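Search checklists Go

9 May 2019
By Nikola Tokarz

Packing bench walk-round, Stallemano hall. Kubiak accessory kits. Comments in brackets where not a plain OK.

1. Floor and walkways. OK. No trailing leads across the aisle. Tape line by the door worn — redo before October.

2. Loose cables. Coiled before packing, no sharp kinks, connector end tucked in so it can't snag. OK.
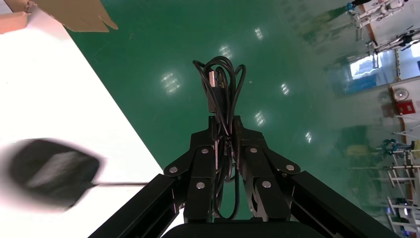
Checklist 8, p. 2

3. Cartons. OK. Max stack on the rack is still 50, somebody went over it last time. Restacked with Yogesh.

4. Power cords. Check sleeve for nicks, reject if copper shows. 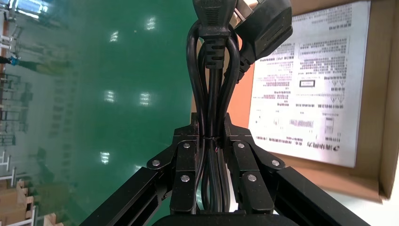 Cord ties are my main gripe again. Too tight and they bite into the jacket, too loose and the lot unravels in the carton. A thin black tie round the middle like this one is fine, plugs left free at the top. Trim the tails flush — sharp ends cut fingers. Gloves availble at the bench.

5. Small items. Mouse, adapters etc. Look over the lead where it enters the body, thats where they go first.

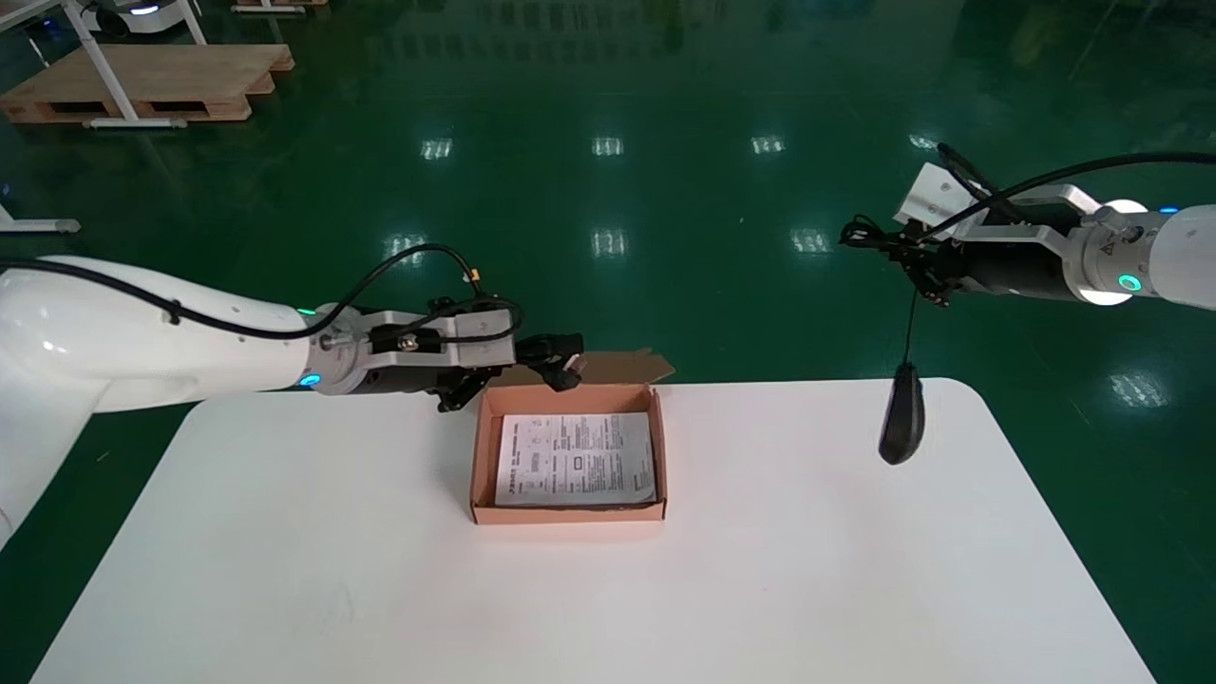
Any with a split there go in the reject tray, not back in the carton. Reject tray needs a label. Asked Yogesh Singhal to print one.

6. Leaflet. Goes in flat or folded once, text side up. OK.
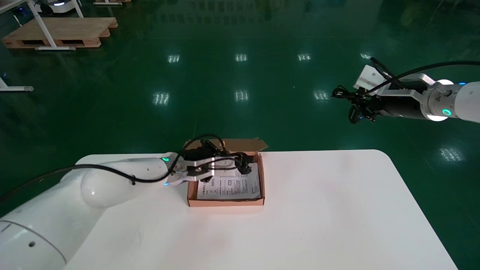

Item 6. Open carton with printed leaflet inside.

7. Bench edges and corners. No chips or burrs. OK.

8. Box knives. Blades retracted, two missing from the board. Chase.

Re-check items 3 and 8 next round. Signed NT

Contact Vavgate Safety | © Vavgate | Back to top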